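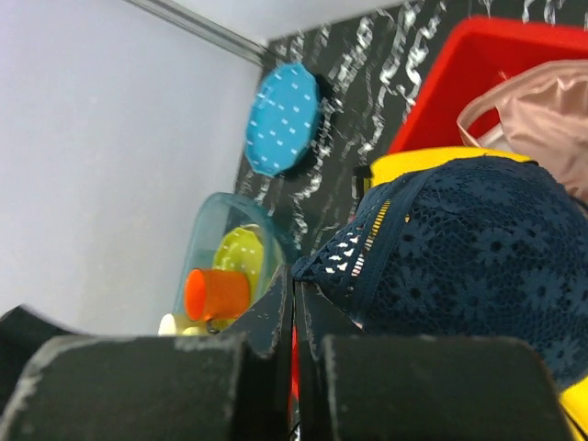
Wrist camera, pointed tips closed on one corner of the navy lace. Red and yellow bins behind.

September, started 9.40

Second round of the fingertip comparison. Léonie wants to know whether we should buy the Curholm soft pads or stay with the pointed tips we have. The Curholm leaflet says "reliable handling of delicate textiles" and gives no number, no fabric and no definition of reliable. So we do it ourselves.

Lace is the piece I trust least. The holes let a fingertip go through the cloth when it should be pinching it, and then you get a lift that counts as a success and isn't a proper grasp at all. I've asked that we log those separately. Zyanya thinks I'm splitting hairs. We'll see when someone tries to let go of the thing over a bin.

Totals so far, same pick list for both sets:
Pointed tips: 70 lifts logged as good
Curholm pads: 68 lifts logged as good

I would not spend money on that difference in either direction. Two of the pointed-tip lifts were snags by my reading, which makes it a dead heat. Satin is supposed to be where the pads win, and I haven't seen it yet. Satin slides on both.

Wrist camera: still not convinced. Close in, the cloth covers a good part of what is behind it, and the yellow bin is nearly lost behind the lace in the still above. Trirneo's software draws a confident outline round whatever it has and gives a score to three decimal places. I don't know what the third decimal is for. Zyanya suggested the Orozco overhead mount as a second view, and I agree with her on that one – a fixed view would at least settle the arguments about what was under the cloth.

Edges of the finger blocks are scuffed, pale along the top of the left one. Doesn't matter for grip as far as I can tell, but I'd like a note of it before anybody blames the pads for new marks.

Doseo controller: closing force left at the default for both sets. Léonie asked if that's fair on the pads, which are softer and probably want more. Fair point, and I have no answer. It means the totals compare two fingertips at one setting and nothing wider than that. Please don't quote them upstairs.

To do
Rerun lace only, both tips, with a snag column
Try the pads at a higher force
Ask Curholm what fabric they tested on (second time of asking)
Zyanya to find the bracket for the overhead mount

Stopped 12.15.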